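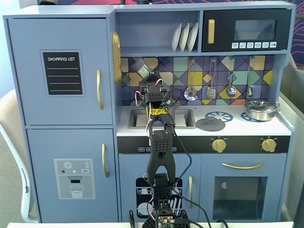
Elvia Ibarra owns 653 shopping lists and wrote none of them. She keeps them in shoe boxes, sorted by a system she spent the first part of our talk explaining and the second part admitting she had dropped. Her book about them, Eggs, Underlined Twice, comes out in August from Gumier, a small press that has so far mainly published bird guides.

We met at her kitchen table. She offered me coffee, opened three cabinets, and came back with tea.

"I was going to buy coffee," she said. "It was on the list."

She found her first one in the bottom of a cart, in the parking lot of the Pillay supermarket near her old apartment. It said milk, bread, something for Dad. She stood there reading it long enough for a man to ask if she was done with the cart.

"It was the 'something' that got me. You go to the store for your father and you have no idea what the man wants. I had a father like that. I bought him socks for 20 years, and then my aunt told me he gave them all to the neighbor."

I asked whether picking up strangers' paper ever felt like snooping. She took this more seriously than I had meant it. She doesn't keep anything with a full name on it, or a phone number, or medicine. One list had a prescription at the bottom and she put it straight in the trash, and then worried that the trash was worse.

"But if you wrote 'chips, NOT the ones Gary likes,' and you left that in the cart, I'm sorry, I'm taking it home."
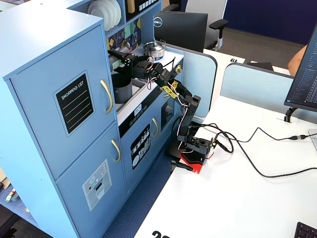 The grammar of milk

The middle chapters are about how people actually write these things, and she has strong views. Most lists start in the order the writer noticed what was missing and only later bend toward the layout of the store. You can tell where the person sat down, she says, and you can tell where they got up and looked in the refrigerator, as the handwriting goes to pieces.

Milk comes first more than anything else. It leads on 140 of hers. Eggs are on 109 lists, often underlined, and she thinks the underlining is left over from an earlier trip.

"That's somebody who came home without eggs. There was a conversation. Now there's a line under it."

Brands hardly come up. People write "the good butter" or "blue bag" and trust themselves to know. Couples are easy to spot because one of them adds things in a different pen and the other one adds a question mark. She has a list on which the word "capers" was put on, crossed off, and put back three times, and she tells me she has thought about those two people more than she has thought about some of her cousins.

She is less interesting on the subject of pencils, which she went into for quite a while.

A friend, Alasdair Matheson, used to teach penmanship and now reads the hard ones for her. They disagree about a word on a list from last winter. He says it's "parsnips." She says nobody has ever pressed that hard writing "parsnips," and that it's "paper clips." The book prints both readings and a short note from each of them. The notes are not friendly.
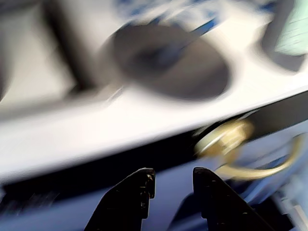
What the phone did

I had assumed the phone would be the villain. She shrugged. Her own list is on her phone, she said, in an app called Okarero that her niece put there, and it sorts everything by aisle for a store she doesn't shop at.

"I find fewer on paper, sure. Though I find more on envelopes. I think the phone dies and people panic."

The back of a list matters to her as much as the front. She has them on bank envelopes, a church program, part of a cereal box, and a parking ticket that she hopes was paid. A good share of the best ones came by mail from Marietjie Makhubela, who works the registers at a store two towns over and used to sweep them up by the handful. The two have never met. Makhubela sends them in bundles with a rubber band and no letter. Once there was a sticky note that said "this one is sad," and Ibarra went through the whole bundle twice and could not work out which one she meant.

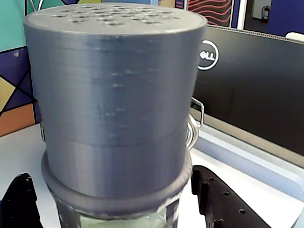

I said it might have been the one with only cat food on it. She had thought so too, for a week or so, and then decided cat food was pretty cheerful, all things considered, as you at least had the cat. Her money is on "5 candles, small cake." I said that sounded like a birthday. "A small cake, though," she said, and we both looked at the tea.

Gumier wanted a last chapter on what it all means. She wrote one and took it out. Her editor, Kgomotso Khumalo, asked for it back, and they settled on two pages about coupons.

Before I left she asked to see my own list, if I had one on me. I did, folded in the notebook. She read it front and back and wanted to know who the second onion was for.

"You wrote onion, and then lower down you wrote onion again. Different pen."

I told her I'd probably just forgotten the first one. She asked if she could keep it. I still needed it, so she copied it out on the back of an electric bill, including the spelling of "zuchini," and went to find a box.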